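# Kumsa small-parts sorting set

Mahlet Gebretsadik - Thu 4 March

Filed under: Datasets, Tabletop & Sorting

Welcome! Kumsa is a collection of short recordings about one very ordinary job: putting small things into bins and taking them out again. I've been fond of sorting tasks ever since I had a button tin as a child, and it has been a real pleasure to give them a proper home.

## The table

Everything was recorded at Wemcombe, on a large tabletop covered in brown cardboard sheets. Blue tape divides the cardboard into a grid of roughly square cells, and I use the cells as place names in the notes (row first, then column). Cardboard is lovely stuff for this - cheap, quiet and easy to swap when it gets tatty.
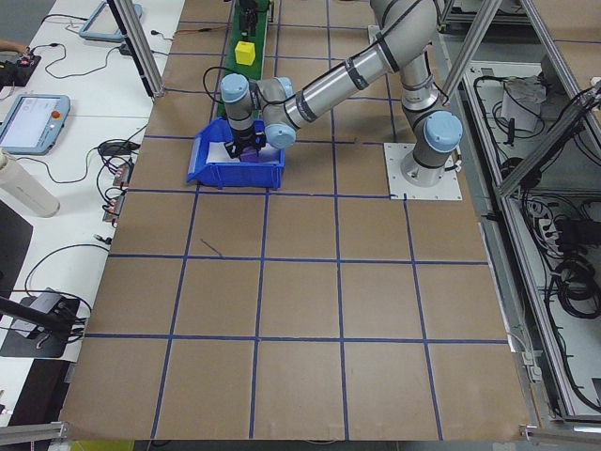
*Purple object in the open-fronted blue bin, yellow cube further back.*

## The objects

- Storage bin: blue plastic with an open, sloped front. White paper lines the inside, and small colourful things show up beautifully against it.
- Small purple object: listed as `purple_small` in the notes.
- Cube: bright yellow, listed as `cube_yellow`.

## What's in the folders

There are 15 sessions, split into `putting_in` and `taking_out`. Each session has its own text file with the starting layout, the objects used and anything I thought worth writing down. Sessions 2 and 3 use an older naming scheme, so check `names_old.txt` before you merge them with the rest.

## Known gaps

The bin doesn't always sit neatly inside one cell. Where it straddles a tape line, I've written down both cells.

The Tallstead layouts aren't included yet. I'm hoping to add them in September, with more shapes and a lot more colours!

Corrections to the object names are very welcome - please put the session number in your message.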